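Natalina Palumbo
October 2, 2020

1/ Going back through the Bisholm track meets this week, mostly the distance results, and there's a scoring question in the old 10,000 m records that I want to put down in one place. Long thread, mostly numbers.

2/ Background. The club record on the board at Holloway Stadium was set in May at the spring open. It has stood for 18 seasons. The board gives a time and a name, and no splits.

3/ The meet was hand-timed. Three watches per lane-one finisher, middle watch taken as official. For a hand time in a 10,000 you round up to the next whole tenth, and then for anything run partly outside the stadium you go up to the next whole second. This one was all on the track, so tenths.

4/ The printed program has it in whole seconds. The local paper has tenths. The board follows the program. So the posted record may be slower than what was run, by up to nine tenths.

5/ Does that matter? For most of those 18 seasons, no. Second on the list was well back. Then the Gasimport team runner came through last season and finished inside the same second as the board time.

6/ Under the board time, he has the record. Under the newspaper time, he misses it. Same race, same legs, two answers depending on which sheet you read.

7/ He was electronically timed, which makes it worse. Hand times run fast because the timer reacts to the gun but anticipates the finish. The usual sprint correction is 0.24 s. You don't apply it to a 10,000 for record purposes, but the bias at the start doesn't go away because the race got longer.

8/ Muthu Rao asked me whether the lap sheets survive. They do. 25 laps, one recorder, pencil. Laps 1 through 24 are cumulative, and the last entry is in tenths.

9/ The lap sheet agrees with the newspaper. I'd take it over the program, which was typed up afterward from the results table and has two other times in it that are plainly wrong (the steeplechase winner is listed faster than the flat 3,000 winner).

10/ Attendance, for anyone who cares: 3,428 on the first day, 1,721 on the second. The 10,000 was on the second day, last event, which is why there are so few accounts of the finish.
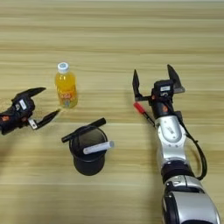 11/ On the pacing. The first half of the lap sheet is very even. Laps 14 to 19 drift, each one a bit slower than the last, and then it comes back hard from lap 21. Classic unpaced 10,000, leader alone from the halfway point.

12/ The Gasimport run was the opposite. He sat in a pack through lap 22 and kicked. Tactically it's the easier way to run that time. That has no bearing on the record and I only mention it since people keep asking which was the better race.

13/ A note on shoes. I'm leaving them out. There's no clean way to correct for foam and plates across 18 seasons, and the club rules don't ask for it.

14/ What the rules do ask for: the best mark "as recorded by the officials of the meeting." To me that's the lap sheet and the watch card. The watch card is missing. It may be in the Elto boxes with the relay entries, which I haven't opened yet.

15/ If the card turns up and reads in tenths, the board should be changed and the old record stays. If it reads in whole seconds, the board is right and the Gasimport mark goes up.

16/ Until then both marks are listed on my sheet, with a footnote. Women's 10,000 has no such problem, electronic timing throughout.

17/ Muthu has the 5,000 sheets from the same meet. If the program rounded those too, that's a second record to check. Will add to this thread once I've read them.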